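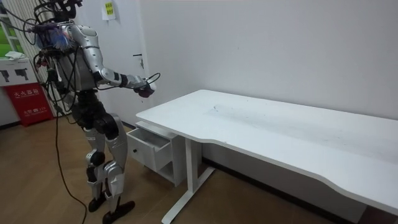
Comparing Two Arm Controllers on a Drawer Task
Project report, Group 2
Manalastas Institute, Robotics Laboratory Module
Submitted 11/5/19

1. Aim

The aim of the project was to find out which of the two arm controllers in our lab is better suited to putting a small object into a drawer and pushing the drawer shut. The controllers are called Prornon and Umex. Both were already installed on the lab's humanoid when we started, and students on this module have used both, but we found no record of them being run on the same task with the same start position.

We chose the drawer because it mixes two kinds of movement. Picking up and putting down are mostly a matter of being in the right place. Closing the drawer means pushing on something that pushes back a little, and the amount it pushes back changes along the way. We expected the controllers to differ most in the second part.

2. The controllers

Prornon is a position controller. It takes a list of hand positions, works out the joint angles and drives each joint to its angle as firmly as it can. If something is in the way it keeps trying until the current limit is reached, and then it stops with an error.

Umex is a compliant controller. It also takes a list of hand positions, but the arm behaves as if it were held to each position by a spring. The stiffness of the spring is set by the user. A low stiffness makes the arm gentle and rather inaccurate, and a high stiffness makes it act much like Prornon.

Both read the same file format, so we were able to write one set of positions and use it for both. The only thing we changed between them was the stiffness setting, which Prornon ignores.

3. Setting up

All tests were done at the white desk in the Tadmont room. The drawer unit is under the left end of the desk top. The robot stands at that end, turned towards the desk, and uses one arm only. The other arm was sent to a rest position and its motors were left on, as the balance of the upper body changes if they are turned off.

We spent longer on the standing position than on anything else in the project. The first positions file was written with the robot too near the desk, and the elbow could not fold far enough to bring the hand over the drawer without touching the desk edge. Moving back solved this but made the far side of the drawer hard to reach. In the end we put tape marks on the floor for the feet and checked them before each block of trials. The marks came up twice and had to be laid again from our measurements.

The legs were not used. They held a fixed pose with the knees slightly bent throughout the trials.

4. Procedure

Each trial had the same steps:

Start with the drawer fully open and the hand in the start position.
Pick up the object from the desk top.
Move the hand over the drawer and lower it.
Let go of the object.
Bring the hand back behind the drawer front and push until the drawer is shut.
Return to the start position.

A trial was stopped after 60 seconds. It counted as a success only if the object was in the drawer and the drawer was shut by then. We ran 50 trials with each controller, 100 in all, in blocks of ten, changing controller after every block. We did this so that any slow drift, for example from the motors warming up, would affect both in the same way.
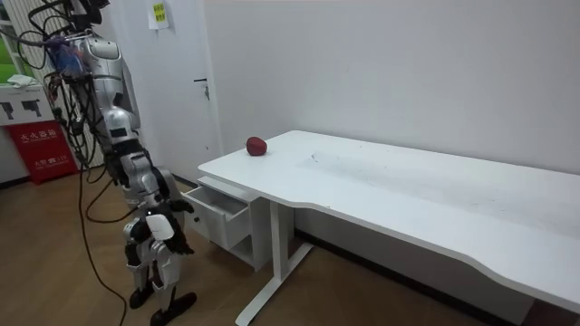

Cable handling needed a rule of its own. The cables from the upper body have to hang with enough slack for the arm to reach the desk, but slack cable on the floor can end up under a foot. One member of the group checked the cables before every trial and did nothing else. We had two early runs spoiled before we started doing this. Those runs were repeated and are not in the results.

The object was always put back at the same pencil mark. We did not use the head camera to find it. Our supervisor advised us to keep vision out of the comparison, and we agreed, because a missed detection would have looked the same in the log as a missed grasp.

5. Results

Prornon failed in nine of its trials. Five of these were errors during the push, where the drawer stuck part of the way along its runners and the current limit was reached. Three ran out of time, and in one the object was not picked up at all.

Umex failed in six of its trials. Four ran out of time and two were dropped objects. It had no errors during the push.

Prornon was the quicker of the two on the trials that both completed. The difference came almost entirely from the lowering step, where Umex takes a while to settle. With the stiffness we used, the hand could be seen to sway slightly over the drawer before it came to rest, and the positions file makes the arm wait for this.

The accuracy of the pick-up was better with Prornon. It put the fingers in nearly the same place each time. Umex varied more, and both of its dropped objects came after a grasp that was visibly off to one side.

6. Discussion

The results were as we expected for the push. A drawer that runs a little crooked needs an arm that can give way sideways, and Prornon does not give way. When the hand met the drawer front away from the middle, the drawer turned slightly in its runners and jammed. Umex met it in the same place and followed it in.

We did not expect the pick-up to matter so much. With a smaller or more slippery object the drops might well outnumber the jams, and the comparison would then come out the other way. The difference between nine failures and six is also small, and we would not want to claim from this alone that one controller is more reliable.

There are some weak points in the method. We chose the stiffness for Umex by trying a few values on the first afternoon and keeping the one that looked best. Prornon had no such tuning, so the comparison may favour Umex. The drawer itself got easier to push over the course of the project, or seemed to, and changing over every ten trials only partly deals with that. We also stopped the clock by hand.

7. What we would do next

The obvious step is to use both controllers in one trial – Prornon for the pick-up and Umex for the push. At present the arm has to be stopped and the controller restarted to change over, and this uses up too much of the time limit. Changing the stiffness of Umex during the trial would have a similar effect and needs no restart. The file format has a field for it, although we could not get the field to work and the manual does not mention it.

We would also like to repeat the push part alone, starting with the drawer half shut, and to log the motor currents for both controllers. The current log was switched off for our trials because it slowed down the control computer.

8. Files

The positions file, the trial sheets and the start-up notes are in the group folder on the lab server. The version of the positions file marked "near desk" is the early one and should not be run, as the elbow will touch the desk edge.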